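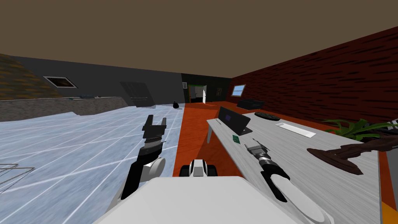 图1 室内渲染图,浅蓝色瓷砖地面与橙红色木地板

室内构造 第四讲讲义
楼地面:面层、垫层与两种材料的交接

授课:Perihan Bayram
习题与答疑:Defne Işık
讲义更新:2018年3月20日

上一讲讲到楼板本身的结构,本讲从结构板的上表面开始,一直到鞋底接触的那一层为止。课堂上时间不够,踢脚和楼梯踏步留到下一讲。第五节的案例请提前读,课上直接讨论。

一、楼地面的组成

从下往上,一般的楼面做法可以分成以下几层:

结构层:钢筋混凝土楼板、木格栅或者钢梁上的压型钢板组合楼板。本课程不讨论它的受力计算,只关心它的平整度、含水率和变形。
找平层:把结构板的高低误差消化掉。常用水泥砂浆,厚度较大时用细石混凝土,厚度较小时用自流平。
功能层:隔声垫、保温板、地暖管、防水层都属于这一类。不是每个房间都有,各层的上下次序要看房间用途。
结合层:把面层固定在下面各层上。瓷砖用胶粘剂或者干硬性砂浆,木地板可以用胶、用钉,也可以浮铺。
面层:使用者看得到、踩得到的一层。

初学者画剖面时最常见的错误是只画结构层和面层,中间留一条粗线。施工图上这条粗线的厚度往往就是后来出问题的地方。画剖面时请把每一层单独画出,标材料,标厚度,再标总厚度。总厚度必须等于各层之和,这一条每年都有人算错。

地面和楼面的区别也在这里交代一下。底层直接做在地基土上的叫地面,需要考虑地下潮气,通常在混凝土垫层上设防潮层;做在楼板上的叫楼面,主要考虑隔声和上下层之间的渗水。两者面层的做法可以完全相同。

二、常用面层材料

1. 陶瓷砖

陶瓷砖按吸水率分类。吸水率低的瓷质砖密实、强度高,适合地面和室外;吸水率高的陶质砖主要用于内墙。选砖时样板间里看到的颜色只是一个方面,还要看防滑等级、耐磨等级和尺寸偏差。

吸水率越低的砖,水泥砂浆越难渗入砖背,单靠普通砂浆粘结力不够,应使用聚合物改性的胶粘剂。大尺寸的砖要在基层和砖背两面都抹胶,齿形抹刀的方向保持一致,压实时空气才能顺着沟槽排出去。如果一面横着刮、一面竖着刮,空气被困在格子里,以后用小锤敲会听到空鼓声。

砖缝不能取消。商家宣传的无缝铺贴,指的是缝很窄,并不是没有缝。砖和基层的热胀冷缩不一致,砖本身的尺寸也有偏差,没有缝就没有地方吸收这些差异。面积较大的房间,除了砖与砖之间的普通缝以外,还要设伸缩缝,缝里填弹性密封材料,不能用普通的水泥基填缝剂。伸缩缝的位置应当对准结构层原有的变形缝。结构缝上面压着一块整砖,砖迟早会裂,裂的方向和下面的缝一致。

填缝剂的颜色对最后的效果影响很大。同一种砖,配接近砖色的填缝剂,地面看上去是一整片;配反差大的填缝剂,网格会很明显,房间的尺度也更容易读出来。浅色填缝剂在入口和厨房容易变脏,需要在设计阶段跟业主讲清楚。

抛光或者施釉的高光砖反光强,能把窗外的光带到房间深处,同时也会把基层的不平放大。迎光方向看高光砖,相邻两块之间极小的高差都会显出一道影子。所以选用高光面时,对找平层的要求应当提高一级。

2. 木地板

木地板分为实木、实木复合和强化三大类。

实木地板由整块木材加工而成,可以反复打磨翻新,含水率变化时尺寸变化也最大。木材沿年轮切线方向的胀缩最大,径向次之,顺纹方向很小,几乎可以忽略。因此木地板主要在宽度方向上变化,长度方向上变化不大。墙边预留的伸缩缝在板宽方向上尤其重要,靠墙塞得太紧,到了潮湿季节地板会起拱。

实木复合地板由多层木材纵横交错胶合,表层是较好的木种,下面各层互相牵制,尺寸稳定得多,适合有地暖的房间。表层厚度决定了以后能不能打磨。表层很薄的产品,磨一次就可能露出芯层。

强化地板的基材是高密度纤维板,表面是印刷装饰纸和耐磨层。它硬、耐刮,价格低,缺点是怕水。水从接缝进入以后基材膨胀,边缘翘起,干了也恢复不了。

木地板的铺设方向有两种常见的考虑。一种是顺着主要光线的方向铺,板与板之间的接缝不会被侧光照出影子。另一种是顺着房间的长边铺,房间显得更长;沿短边铺则会显得宽一些。两种考虑冲突时,小房间一般以光线为准,走廊一般以长边为准。如果下面是木格栅,没有另外铺基层板,则板必须垂直于格栅方向,没有选择的余地。

3. 弹性地材

包括聚氯乙烯卷材和片材、橡胶地板、亚麻地板。医院、学校和体育场所用得多。优点是脚感软、噪声小、接缝少,容易清洁。缺点是材料薄,基层的任何缺陷都会透到表面上来,施工上叫作透底。一粒没扫干净的砂子,铺好以后就是一个小鼓包。

亚麻地板的原料是亚麻籽油、木粉、软木粉和石灰石粉,背面是黄麻布。刚铺好的时候表面可能带一点黄色,见光以后会慢慢褪掉。验收时遇到业主问这个,不要当作质量问题处理。

4. 石材与水磨石

花岗石硬,耐酸,室内外都可以用。大理石的主要成分是碳酸盐,遇酸会被腐蚀,一杯柠檬汁洒在上面不擦,会留下失光的印子,厨房台面和地面选用时要慎重。浅色大理石用普通水泥湿铺,背面的水和碱会渗到表面,出现水斑或者泛碱,所以要做六面防护,并使用白水泥基的胶粘剂。

现浇水磨石的骨料和水泥一起浇筑,硬化后磨平,用金属条分格。分格条既是图案的一部分,也是控制裂缝的措施。设计图案时如果想把分格条去掉,先问自己裂缝会出现在哪里。

三、基层条件

面层出现的问题,多数要到基层里去找原因。以下几项是开工前必须检查的。

平整度:用长靠尺在不同方向上量,记录尺下最大的空隙。木地板和大规格瓷砖的要求比小规格砖严格。靠尺要交叉着放,只沿一个方向量,波浪形的起伏可能刚好漏掉。

含水率:新浇的混凝土和砂浆里有大量水分,干燥需要很长时间,厚度越大越慢,而且变慢的程度超过厚度增加的比例。表面发白不代表内部已经干。铺木地板和弹性地材之前必须用仪器测量。薄膜覆盖法(在地面上贴一块塑料膜,四边封严,过一天看膜下有没有水珠)只能用来作初步判断,结果是干的也不能代替仪器。

强度:用硬物划基层表面,如果划痕很深并且起粉,说明表层强度不够,应当打磨掉松散层,再涂界面剂。起砂的基层上直接铺胶,胶会连着一层粉一起脱开。

清洁:油、蜡、脱模剂、残留的旧胶都会破坏粘结。翻新工程里这一项最费工。

温度:胶粘剂和自流平都有施工温度范围,材料、空气、基层三者的温度都要满足。有地暖的房间,铺装之前应当先完成一次升温和降温循环,铺装期间关闭地暖,铺完以后再按规定缓慢升温。

四、两种地面材料的交接

一个连通的空间里用两种地面材料,是住宅和小型公共建筑里常见的做法。材料的变化可以代替墙来表示区域的变化,比如入口与起居、厨房与餐厅、通道与座位区。问题集中在交接线上。

1. 交接线的位置

有门的地方,交接线应当放在门扇关闭时的正下方。这样从任何一侧看过去,都只看到本房间的材料。学生作业里常常把线画在门洞的一侧墙面上,门一关,房间里就多出一条别人家的地面。

没有门的地方,交接线要找一个依据。可以对齐吊顶的变化、梁的边缘、柱子的面、家具或台面的外沿,也可以对齐砖的模数。对齐砖的模数时,线的位置由整砖的数量决定,这样不用在交接处切窄条。窄条砖强度低,粘结面积小,又正好在人走得最多的位置。

弧线和折线的交接要画大样。瓷砖切弧线可以用水刀加工,木地板的弧边现场用铣刀配模板加工。两边都做弧,误差会叠加,通常先铺好一边,再按实际形状做另一边的模板。

2. 高差

两种材料的总厚度几乎不可能天然相同。瓷砖加胶的厚度,与木地板加垫层的厚度,差几毫米到十几毫米都正常。处理的原则是在找平层阶段解决,让两边的完成面齐平。等面层铺完再拿压条去盖,就只剩补救的办法了。

计算时从完成面往下减。先定统一的完成面标高,分别减去两边面层和结合层的厚度,得到两边各自的找平层标高。图上要把两个标高都写出来,并且注明标高变化的位置,找平层施工时在这条线上支一根侧模。

卫生间和厨房有排水要求时,湿区完成面宜略低于干区。高差要小,边缘做成斜面,轮椅和推车才过得去。

3. 收口构造

常用的有以下几种。

T形压条:上部盖住两边材料的边缘,下部的腿插在缝里。允许木地板在压条下面自由伸缩,施工宽容度大,缺点是凸出地面,容易积灰,压条松动以后会绊脚。
平嵌金属条:L形或者直条,顶面与完成面齐平,预先埋在瓷砖一侧的胶层里。看上去只是一条细线,要求两边标高准确。
软木条:夹在砖和木地板之间,有弹性,能吸收木地板的一部分变形,颜色也接近木材。时间长了可能回缩,需要检查。
弹性密封胶:缝宽要足够,太窄的缝里打胶,拉伸一次就断。胶只应粘在缝的两侧,缝底放背衬条,避免三面粘结。
石材过门石:门洞处常用,可以顺便挡水,适合湿区和干区之间。

浮铺的木地板必须能够移动,不能在交接处用硬胶粘死。粘死之后,地板的胀缩全部转移到另外几边,起拱的位置往往在房间中间,看起来跟交接处毫无关系。

4. 颜色和光泽

冷色和暖色并置,分区感强;同色系的两种材料并置,分区感弱,但空间更完整。光泽不同时,即使颜色接近,在侧光下也会明显分成两块。

材料样板应当放在地上看,站着看,并且白天和晚上各看一次。拿在手里或者立在墙边看到的颜色,与铺在地上看到的并不一致。样板面积越小,看起来越浅的颜色铺大以后越容易显得刺眼,这一点请大家在选型作业里自己体会。

五、案例:Harenstead社区阅览室

Harenstead阅览室是一栋旧厂房底层的改造项目,设计单位为Karabulut事务所,地面分包为Gristura,瓷砖胶和自流平由Trundimach供货。改造以后,入口和饮水区铺瓷砖,阅览区铺实木复合地板,两种材料之间没有墙。

原有基层是旧厂房的混凝土地坪,表面有油污和后补的砂浆。设计图只注明“原地坪清理后找平”,没有规定清理方法。Gristura进场后做了局部打磨,发现油污渗入较深,提出铣刨整个入口区。事务所同意,但铣刨使入口区地坪下降,两边原来算好的标高全部要重新计算。

重新计算时出现了第一个问题。入口区的找平层加厚了,阅览区没有变,图纸只更新了入口区的剖面,交接处的大样仍然是旧版。工人按旧大样支侧模,拆模后高差是4毫米,木地板一侧偏低。

讨论过三种补救办法:其一,在阅览区加一层薄自流平;其二,换成较厚的地板垫层;其三,用斜面压条过渡。第二种办法最便宜,但浮铺地板的垫层太厚太软,行走时锁扣反复受力,容易断裂。第三种办法不符合业主对轮椅通行的要求,交接线总长又较长。最后采用第一种,增加的材料费和人工费合计3,000欧元,由事务所和分包分担。

第二个问题出现在开放使用后的第一个冬天。阅览区靠窗的几排地板之间出现了缝。供暖以后室内相对湿度下降到40%以下,这些板条收缩,浮铺地板又被沉重的书架压住,缝隙无法均匀分配到每一条接缝,集中在书架与窗之间。处理的方法是增加加湿设备,并把最重的一排书架移到单独的底座上,地板沿底座断开,四周留缝,用踢脚线遮盖。

第三个问题与材料无关。保洁人员用同一种湿拖方式清洁两个区域,交接线附近的木地板边缘很快发暗。维护手册里写了阅览区应当用拧干的拖布,但手册放在办公室,没有交给实际做清洁的人。10月的回访记录里专门提到了这件事。

课上讨论的问题:
铣刨的决定作出以后,哪些图纸应当同步修改?请按图号列出,不能只说“相关图纸”。
如果交接线放在入口区地坪铣刨范围以内,会有什么不同?
书架荷载在哪个设计阶段就应当考虑?由谁提供数据?

六、验收与常见缺陷

空鼓:用小锤轻敲,听声音。单块砖的边角有局部空鼓和整块空鼓,处理方法不同。砖面完整、位置不在通道上的小面积空鼓可以观察;通道上的整块空鼓应当返工。
相邻高差:用塞尺量。肉眼对高差的判断受光线影响很大,有争议时以量测为准。
缝的直线度:拉通线检查。歪斜多数在铺贴的前几排就已经开始,后面只是在累积,因此起始排一定要弹线。
木地板响声:原因包括基层不平、龙骨松动、板与板之间摩擦、墙边没有留缝。先确定响声的位置和频率,再决定拆哪里。铺设时每完成几排就来回走一遍,比事后拆除省事得多。
泛碱:水泥中的可溶盐随水迁移到表面结晶。只清洗表面会反复出现,需要找到水的来源。
色差:同一批号的砖也有色差,不同批号更明显。开箱后从几个箱子里交替取砖铺贴,可以把差异打散。留足备用砖,并在箱外注明批号,以后补货基本买不到同一批。

验收记录要写明房间、位置、量测值和允许值,不要只写“合格”。出了纠纷,“合格”两个字没有任何用处。

七、本讲作业

作业一:选择你自己住处的一个房间,画出地面的构造剖面,比例自定。看不到的层次可以推断,但要在图上用虚线表示,并写出推断的依据。

作业二:一个连通空间,长边方向被交接线分成两区,一区为边长900毫米的方形瓷质砖,另一区为浮铺实木复合地板。自行确定房间尺寸和各层厚度,完成以下内容:
平面图,画出排砖和铺板方向,标明起铺点
两区的找平层标高计算,写出过程
交接处大样,说明选用的收口形式
墙边伸缩缝和踢脚的关系示意

作业三:找一处两种地面材料的交接,室内外都可以,测绘并拍照,写半页文字,说明它采用了什么收口,有没有损坏,损坏可能从哪一层开始。商场、车站、学校走廊里都容易找到。测绘时注意安全,不要在人流大的时候蹲在通道上。

提交方式:图纸装订成一册,文字部分单独打印,在封面右下角写姓名和组别。作业二的计算过程必须手写,Defne Işık会在答疑时间逐份核对标高。没有写单位的标高按错误处理。

八、术语

完成面:面层施工完毕后的表面,也就是标高所指的那个面。
找平层:在结构层或者功能层上起整平、找坡作用的构造层。
结合层:面层与下一层之间的连接层。
浮铺:面层与基层不粘结、不钉固,依靠板间锁扣和自重保持位置。
变形缝:为适应温度、沉降等变形而设置的缝,贯通结构层的部分必须在面层上同样断开。
透底:薄型面层表面显出基层缺陷的现象。
背衬条:填在密封胶缝底部的泡沫圆条,用来控制胶的深度,并防止三面粘结。
六面防护:石材的正面、背面和四个侧边全部涂刷防护剂。

下一讲为踢脚、墙地交接和楼梯踏步,请带上作业二的交接大样草图,上课前半段互相改图。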